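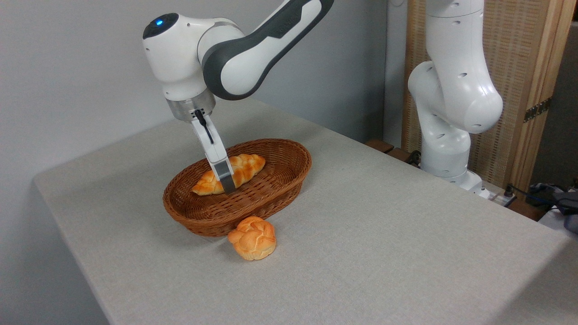
Fig. 6. Braided roll in the oval basket, knotted bun on the cloth in front.

Section 6 – Bread Basket, Table Set-up

For the Camari oval basket and the Pelkonen table cloth (light gray). Other basket shapes, see section 2.

Before you start
Basket clean and dry. Cloth shaken out, no crumbs. Bread fully cool, at least 27 minutes out of the bag if it was frozen. Warm bread sweats and the weave will hold the damp.

1. Lay the cloth. Let it drape over the sides of the table. Smooth from the middle out. A soft fold at the edge is fine, a ridge under the basket is not – it will rock.

2. Set the basket near the middle of the table. Rim up, obviously. Press down lightly on both ends. If it tips, turn it end for end and try again.

3. Long bread first. Braided roll goes in on the diagonal, one tip toward a front corner, the other toward the opposite back corner. Straight down the length also works for shorter rolls.

4. Lower it in, don't drop it. Hold near the middle of the braid, light grip. Squeezing flattens the twists and they do not come back.

5. Check the ends. If a tip is resting on the rim, slide the whole roll along untill it sits inside.

6. Round bread last. Knotted bun goes in beside the braid, or leave it out on the cloth against the front of the basket as in Fig. 6. Either is OK for display. For serving, put it on a plate.

Note: the bun should sit on its flat side. If it rolls, wrong way up.

Note: liner is optional. Virneo paper liner, part 892, fits this basket without trimming. Put it in before step 3, not after.

CAUTION: Don't lift the basket by one end with bread in it. Both hands, under the rim.

CAUTION: Keep candles well away. Woven wicker burns fast.

Clearing up
Bread out first, then tip the basket over the sink and tap the base. Dry brush for the weave. Damp cloth on the rim only – no soaking, no dishwasher. Leave it upside down over night. Table cloth goes in a cool wash, see the label.

If the weave starts to lift at the rim, stop using it and ask for a replacement. Jidevon parts desk, attention Cuiping Yin. Have the basket size ready, it's on the tag.

Page revised Jun 20, 2019. Replaces the January sheet, throw that one out.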